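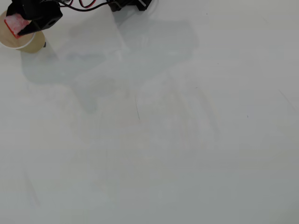 Good news for anyone in Zetstead with a drawer full of small stuff: the tidy-up table at Dankwa is back! I stopped in on Mon 20 December, meaning to stay a minute, and ended up sorting little blocks for most of my lunch break (and I don't regret it one bit).

The idea hasn't changed since April. You bring a bag of loose odds and ends, you take a seat at a big white table, and you put things into paper cups until the bag is empty. Karno, the stationery store next door, is giving the cups this time – 2000 of them, so I don't think we'll run short. Sessions last 90 minutes and there are 16 seats.

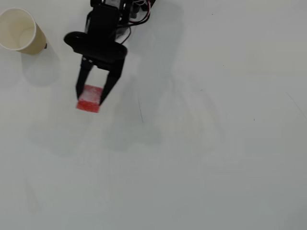

Do I need to bring my own cups?

They're all supplied, and you can take your filled ones home with you. Bring a box to carry them in if you have one, as a plain tan cup tips over pretty easily on the bus.
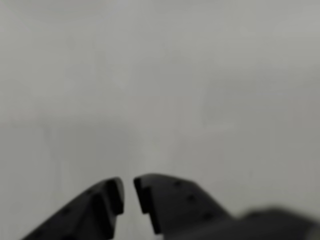
Ovus, the group that runs the table, has also moved it to the quiet end of the building, and I like it much better there. The old spot was next to the notice board, and I spent half my time reading flyers. Now you look up and get plain light gray, which is very restful after an hour of tiny pieces! Seats are free, but sign up at the front desk before you come. The desk closes at 4, and the list for the next session already had plenty of names on it when I added mine.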